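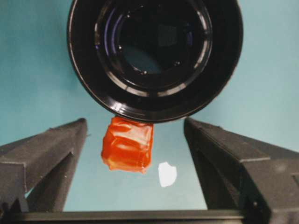

Packing Small Soft Items: Loose Fill and Layered Fill in a Shallow Tray

Surdale Technical College, Packaging and Materials Handling
Final project report
Sunday, February 17, 2019

1. Summary

The project compared two ways of putting small, glossy wrapped items into a shallow tray. In the first, the items were poured in and leveled by hand. In the second, they were laid down one at a time in flat layers. Thirty trays were filled, half by each method, using 989 items. The layered trays took 477 of them and the loose trays took the rest. Layered fill gave a flatter top surface but held fewer items to the same fill line, which was the opposite of what the group had expected in the proposal.

2. Background

Rigid items with square sides can be packed by drawing a grid on the bottom of the tray and following it. Small soft items are harder to plan for. The wrap folds where the item is thin, stands away from it at the corners, and changes shape when the item is picked up or pressed. Two items of the same nominal size rarely cover the same area on a table.

The orange-red one at the top of the report shows the usual trouble with outline. It is roughly rectangular, but the shape is slightly irregular, and the bottom edge is uneven. The surface is crinkled, and the light breaks into bright streaks across the front. A ruler laid along an edge like that gives a different reading depending on which bump it touches first.

Earlier student work at Surdale dealt with boxes and tubs only. The Boutros tray, a shallow open tray kept in the packing lab, had not been used with soft goods before.

3. Materials

Items. Small, glossy wrapped pieces, bought as one mixed lot. Color was recorded on intake but was not used as a variable.

Trays. Boutros shallow tray, open top. A fill line was marked on the inside of all four walls before any filling was done.

Scale. Boltinix bench scale, zeroed with the empty tray in place.

Cover sheet. A flat clear sheet cut to the inside of the tray, used to check the top surface.

Cartons. Ovton folding cartons, one tray to a carton, for the handling check in section 6.

4. Method

4.1 Intake

Items were tipped onto the table and spread to a single depth. Torn wraps were taken out and not replaced. Scraps of paper and wrap were brushed off the table between trays -- a scrap caught under an item in the first trial raised the cover sheet and spoiled the reading, and that trial was thrown out.

4.2 Loose fill

The tray was filled from a scoop held just above the wall. The scoop was moved from one short side to the other and back. When the pile reached the fill line at any point, pouring stopped and the surface was leveled with a flat hand. Pouring was then repeated until leveling no longer brought the surface below the line. The tray was not shaken.

4.3 Layered fill

Items were placed by hand with the broad face down and the long side parallel to the long wall of the tray. A gap narrower than the short side of an item was left empty. A wider gap was filled by turning one item a quarter turn. Each layer was finished before the next was started. Filling stopped when a further full layer would have passed the line.

4.4 Readings

For each tray the group wrote down the item count, the net weight, the time from first item to last, and whether the cover sheet rested flat. The sheet was called flat if it did not rock when pressed at each corner in turn.

5. Results

5.1 Count

The layered trays held 477 items in total against a lot of 989, so the loose trays held slightly more than half. The difference per tray was small but ran the same way in nearly every pair. Two causes were seen during filling. The first is the stopping rule in 4.3, which leaves unused height when a full layer does not fit. The second is the narrow gaps along the walls, which the loose items closed by tipping on edge.

5.2 Top surface

The cover sheet rested flat on all of the layered trays. It rocked on most of the loose trays, generally at one corner. Leveling by hand pushed the high spots toward the walls and left a low area near the middle.

5.3 Time

Layered fill took much longer. Most of the extra time went into turning items over, as the broad face could not always be picked out at a glance. Strong highlights on the wrap hid the real edges, and moving the desk lamp to the side helped more than making it brighter. The lamp position was changed in January, before the recorded trays were started, and was left alone after that.

5.4 Weight

Net weight followed the count closely. No separate conclusion is drawn from it.

6. Handling check

Each filled tray was slid into an Ovton carton, closed, carried the length of the lab and back, and opened again. The loose trays had settled and the surface was below the fill line. The layered trays had shifted sideways, mostly in the top layer, with very little change in height. No wrap was found torn after the walk.

7. Sources of error

The stopping rule was not the same for both methods. Loose fill could stop at any height and layered fill only at a whole layer. A partial top layer would probably have closed most of the gap in count, and the comparison should be repeated with one allowed.

Items were reused between practice trials before the recorded trays, and wraps that have been pressed several times are flatter than new ones. The group did not keep practiced and fresh items apart.

The cover sheet test is pass or fail. A depth reading at fixed points would say more about how uneven the loose trays were.

8. Further work

Repeat with a partial top layer. Repeat with the tray tapped on the table after pouring, same number of taps each time. Try a deeper tray, where the lost height from one unfinished layer is a smaller share of the whole. The marked trays and the remaining cartons are on the lower shelf of the packing lab.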